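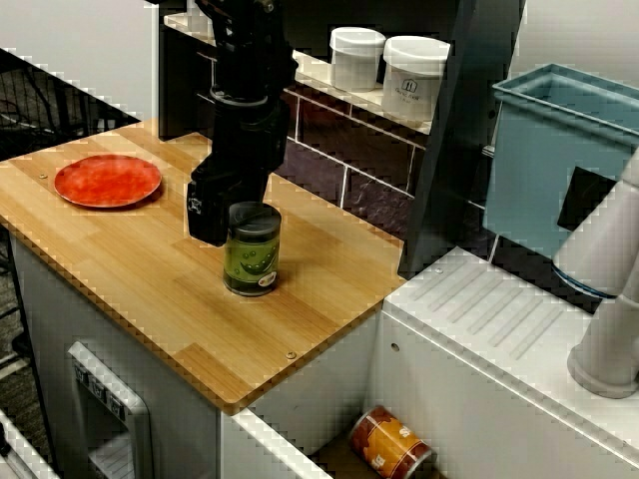
A green can on a wooden countertop, with a red plate beside it.

The cannery at Mornano closed in July, and the people who worked there still talk about peas. For most of the plant's life the season set the town's calendar. Trucks came in from the farms day and night, and the school let older students off early so they could work the sorting belts.

Leonie Eder started on the belts at 17 and ended as shift manager. At the peak, she says, the plant had 224 people on the payroll. When it shut there were 90, and most of them lived within walking distance.

"You could tell the weather by the peas," she said. "A hot week and they came in hard. Then you had the farmers on the phone, and they were not happy."

Speed was the whole business. Peas lose sweetness quickly after they are shelled, and the plant tried to have every load washed, blanched and sealed within 3 hours of picking. Eder kept the times in a notebook, which she still has.
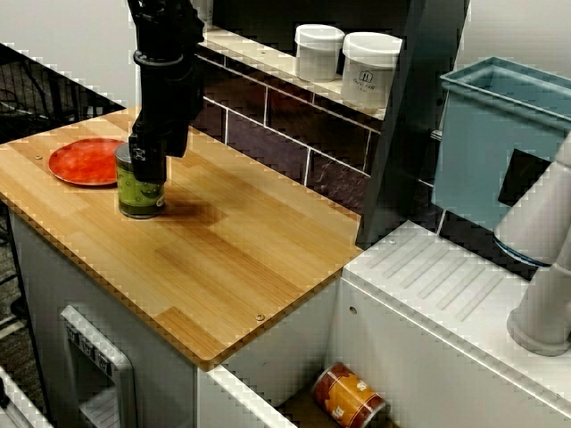 Canned vegetables have been losing ground to frozen ones for decades, and small plants have felt it first. A freezer bag can be closed and put back. A can has to be used up once it is open, and many younger shoppers grew up in homes where it was kept for emergencies. The look of the product has hardly moved in that time. A green label on a can with a dark lid would have been familiar to Eder's mother, who shopped for a family of six and bought peas by the case.

Eberhard, the company that owned the Mornano plant, moved its packing to a larger site two counties away. It kept the Tastel name for its store line. The farmers were offered new contracts, but the longer haul cut into what they earned, and several switched to corn.

Themba Rampersad was one who stayed with peas. He farms on the north side of the valley and now sells part of his crop to Botatum, a small packer that rents space in the old plant's warehouse. It runs 2 lines and hires for the season only.

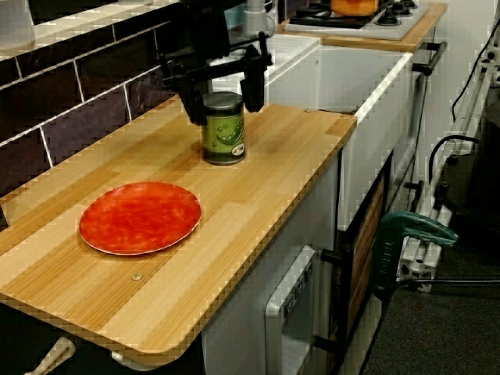
The price is a little better than the one he gets from the big site, Rampersad said, though Botatum can take only so much in a week. Last summer he plowed one field under when a hot spell ripened everything at once.

He would like to see a third line. Botatum has asked the county for a lower water rate first, and a decision is expected before planting. Eder has already been asked whether she would come back to run the night shift. She told them she would do one season.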